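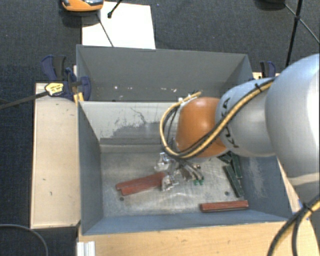

6 minute read

Blocks, bins and shelves: the Pellcombe store in pictures
Posted 8/6/22 in Galleries

Pellcombe lends out building blocks. Schools, playgroups and a few architecture tutors borrow them by the crate, and the crates live in a former seed merchant's building in Skedcombe, on the lane behind the bus station. The collection moved in during January and the unpacking went on well into spring.

We asked for pictures of the blocks themselves, the containers they are kept in and the rooms where they are sorted. The captions follow the order of the building, starting with the sorting tables, then the washing room, the shelves, the repair bench and the loading door.

THE SORTING TABLES

Red and green in the grey-blue bin
Long reddish-brown blocks lie side by side on the left, with dark green ones over by the right wall. The floor of the bin is worn and covered in fine scratches.

Light wooden tabletop
The same kind of top is used on all the sorting tables. They came from a school in the next valley and were sanded before the move.

Mixed crate, before sorting
A crate as it came back from a loan. Borrowers are asked to return everything in one piece of luggage and leave the sorting to the store.

Colour cards
Painted cards showing the shades in the collection. The green was changed after the first batch, so there are two green cards and the older one has a cross on the back.

Length gauge
A stepped board used for checking lengths. A block goes against the stop and the step it reaches gives the size letter.

Odd ones out
A tray for blocks that belong to some other set. Most are claimed within the month and the others go on the "strays" shelf.

Stack of empty trays
Shallow trays, stored upside down to keep the dust out. They hold one layer of blocks each.

Sorting sheet
The paper form that goes with every crate. Size letters run down the side and colours across the top, and the bottom box is for anything missing.

THE WASHING ROOM

Sinks
Two deep sinks left by the seed merchant. The taps were replaced and the draining boards were kept.

Brushes on hooks
Stiff brushes for painted blocks and soft ones for the bare timber sets. The hooks are labelled because the brushes look alike from the handle end.

Drying racks
Blocks stand on end in the racks with a finger's width between them. Laying them flat left marks on the undersides.

Cloths
Cut from old sheets and boiled once a week. The pile by the window is for drying and the pile under the sink is for the floor.

Window ledge
Small pieces are left on the ledge after rinsing. It gets the sun until the middle of the afternoon.

Soap
Plain flakes, bought by the sack. Scented soap was tried in the old building and several playgroups complained.

THE SHELVES

Main aisle
The long shelves down the middle of the ground floor. Heavy crates go at the bottom and nothing is kept above shoulder height.

Zirkard shelving
The uprights are from Zirkard, bought second-hand along with a box of spare clips. The shelf boards were cut locally to fit.

Shelf labels
Each label has a letter for the bay and a number for the shelf. The labels slide out so that a bay can be rearranged without scraping off old glue.

The long sets
Crates of long blocks, mostly borrowed for bridges and towers. There are 31 crates in this run and almost 12 of them are out at any time during term.

Arches and curves
These do not stack well and take up more room than anything else in the store. Cardboard sheets go between the layers.

Small cubes in jars
Sweet-shop jars with screw lids. They are lent by the jar and weighed on return, which is quicker than tipping them out.

Half-height bay
Low shelves for visiting children to choose from. The bay used to be by the door, where it was always in the way of the trolleys.

The Christodoulou set
A large set given by the Christodoulou toyshop when it closed. It includes columns, steps and roof pieces, and it is lent only as a whole.

Box lids
Lids for the Christodoulou set, with the original plans pasted inside. Two of the plans have been copied for borrowers and the originals stay on the shelf.

Plain timber
Unpainted blocks for groups who want to decorate their own. They may be painted, chalked or drawn on, and they do not have to be returned.

Strays shelf
Blocks from sets we cannot identify. Anyone missing a piece is welcome to look through.

Top of the stairs
Overflow for the summer, when most of the schools return their crates in the same fortnight. The landing is kept clear for the rest of the year.

THE REPAIR BENCH

Bench and vice
The bench is beech and older than the building's present roof. The vice has leather pads in its jaws to protect the paint.

Chipped corners
A row of blocks with damaged corners. Small chips are sanded back and bigger ones are filled, left overnight and painted.

Paint tins
The lids are dabbed with the colour inside. Dark green runs out first, as it has done in every year we have kept a note of it.

Sandpaper drawer
Sheets are kept in order, coarse at the back. Used pieces go in the front section for light work on edges.

Test ramp
A sloping board with a raised lip at the foot. Blocks from the marble run sets are tried on it after repair to check that the grooves still line up.

Offcuts
Ends of timber saved for wedges, shims and the occasional replacement cube. Anything shorter than a thumb goes in the kindling sack.

Finished repairs
Blocks waiting to go back to their crates. The slip beside each group gives the crate number and the date it can be handled.

THE LOADING DOOR

Trolleys
Flat trolleys with a rail at one end. They take four crates each, stacked two high, and fit through the door without turning.

Straps
Webbing straps for the van. They are rolled after use and hung by length.

Crates ready to go
A morning's loans lined up along the wall. The ones with a folded card on top are for collection and the others are for delivery.

Returns corner
Crates stay in the returns corner until their sheets have been matched. In term time it fills up by noon.

The scales
Platform scales from the seed merchant, still accurate. Every crate is weighed on its way out and again when it comes back, and a difference of more than a small block means that the crate is checked by hand.

Door from the lane
The painted sign over the door is the old one, with the merchant's name showing through the newer lettering. Ring the bell and wait, as the sorting room is at the far end.

VISITING AND BORROWING

The store is open for collections and returns in the mornings. Visitors who would like to see the shelves should write beforehand and say how many are coming, as the aisles are narrow and the stairs are steep.

Loans last for 3 weeks and can be renewed once if no one else has asked for the same crate. New borrowers are usually started on a mixed crate, which has long and short blocks in several colours and a handful of arches. The Christodoulou set has its own waiting list.

Please return blocks dry. There is no need to wash them, and no need to put them in any order. If something has been broken, put the pieces in the bag provided and leave the bag on top, where it will be seen when the lid comes off.

Prints of the pictures can be ordered from the desk in two sizes, unframed. Give the caption title when ordering.

More galleries
The Skedcombe seed drawers
Marble runs from the summer loan
Moving the shelves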